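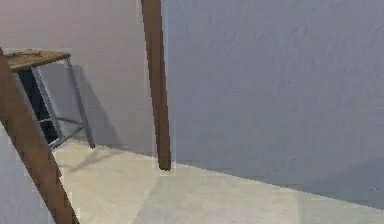
Controllers took up most of the meeting again, so I'm putting them first and the grippers after, even though the agenda had it the other way round. We've now run both of them, Ulden and Sowa, in the Walora house, and the part everybody wanted to talk about was the corner with the little stool. It's a nasty little target! The seat is flat and easy enough, but the legs are thin gray metal with a crossbar down low, and there's a shadow on the pinkish wall behind it that has angled edges much like the legs do. Ferenc thinks the depth estimate is being pulled toward that shadow. Halina thinks it's the crossbar. I wrote down both and we moved on, after a good deal of arguing.

Present: Ferenc Gulyás, Damián Urrutia, Damian Laskowska, Halina Wróbel, and me taking notes. Yes, we have a Damián and a Damian, so from here on it's Urrutia and Laskowska. Last meeting's notes were accepted with one fix: I had written that the Traris gripper opens wider than our old one, and it's the old one that opens wider. Sorry, Halina.
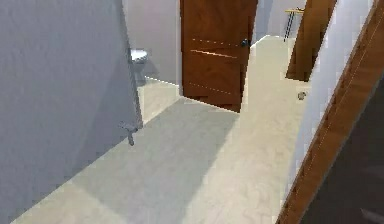 Minutes of the gripper and controller group
Taken by Edmund Bielecka
Meeting of Saturday, January 28, 2023

1. Controllers, Ulden against Sowa

Urrutia ran the comparison and talked us through it. Same arm on the same rolling base, same camera settings, same list of start positions, and the only thing he swapped was the controller. He got 1,545 attempts in before the machine needed to go back to Laskowska's job, and he threw out 457 of them because the start position had the base touching a wall. I asked whether the throwing out was fair to both sides. He says yes, he dropped the same starts for each, and he'll share the list so we can check (please do, I'd like to see it before I repeat his numbers to anyone else).

His short version is that Ulden is smoother and Sowa is quicker to recover. Ulden takes a doorway in one long curve and looks lovely doing it, right up until a door is standing partly open at an angle, and then it slows down and sort of creeps. Sowa jerks its way in but it gets in. Ferenc asked for the doorway runs to be scored apart from the open floor runs, and I agree with him, the way it's lumped together now we can't tell what we're praising.

We spent a while on door handles. The Walora house has round knobs and lever handles both, and Urrutia had been counting them all as one kind of target. Halina said that's no good for the gripper side, a lever wants a push down and a knob wants a real grasp and a twist. Agreed by everybody, even Urrutia, who will now have to relabel. He took it well!

Laskowska wanted it noted that neither controller has been tried with the arm carrying anything. Noted.

2. Grippers

Halina has put the Traris two-finger model and our old three-finger one into the simulator with matching masses, which took her longer than she'd planned – the Traris file came with its fingertips listed as separate parts, and they drifted off every time the hand closed. Fixed now. She showed us grasps on the stool leg, the round knob and the edge of a door.

On the stool leg the Traris was clearly better. It goes in flat from the side and closes, done. The old one has to fan its third finger around the back and it keeps knocking the crossbar. On the round knob it was the other way round: the old hand wraps it and holds, and the Traris slides. Ferenc asked if that's the hand or the friction setting. Halina wasn't sure, and she'd rather measure a real fingertip pad on the bench than guess at it, so that's what we'll do. I've been guilty of picking a friction value because it made the video look right, so I kept quiet for this part.

Door edges were bad for both. The approach comes in straight, the door's at a slant, one finger touches before the other and the door swings away.

3. Cameras

We have two camera mounts to choose from, high on the mast or down on the wrist, and I'd hoped to settle it at this meeting. We didn't. The mast view is good for the long looks down the hallway, where you want to know early which doors are open and how much room is left beside them.

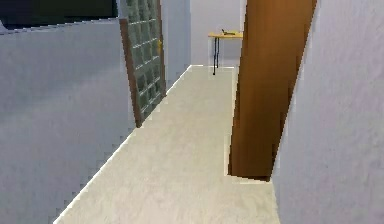

The wrist view is what you want for the last bit of reaching, but on the way down the hall it's pointing at the floor half the time, or at a blank wall, and then the controller has nothing to go on.

Laskowska's idea is to use both and switch over when the arm is within 30 centimeters of the target. Urrutia doesn't like the switch, he says Sowa already twitches when its input changes and he'd expect a lurch. Laskowska said fine, let's measure the lurch. I like this plan. We also talked about glass, which bothers the depth side, and Ferenc would like any start position facing glass panes tagged so we can pull those runs out and look at them by themselves.

Resolution came up too. The renders are blocky along the edges of poles and door trim, and Halina asked if the edge finder is locking on to the stair steps. It could be! Ferenc will rerun a small batch at double the size and leave everything else alone.

4. Bench time

The real arm is free most mornings. Friction pads go first, then the stool leg grasp with a real stool if we can find one with thin metal legs. I may have one in my garage, I'll look.

Nothing gets bought until June, so please stop sending me links to wrists.

5. Who is doing what

Urrutia: relabel handles as knob or lever, split doorway runs from open floor runs, share the list of dropped starts.
Halina: friction pads on the bench, then the knob grasp again with both hands.
Laskowska: the camera switch test, Sowa first and Ulden after.
Ferenc: larger renders, glass tags.
Me: stool, and these notes.

Next meeting same room, same time. Laskowska asked for the grippers to go first on the agenda and I've said yes.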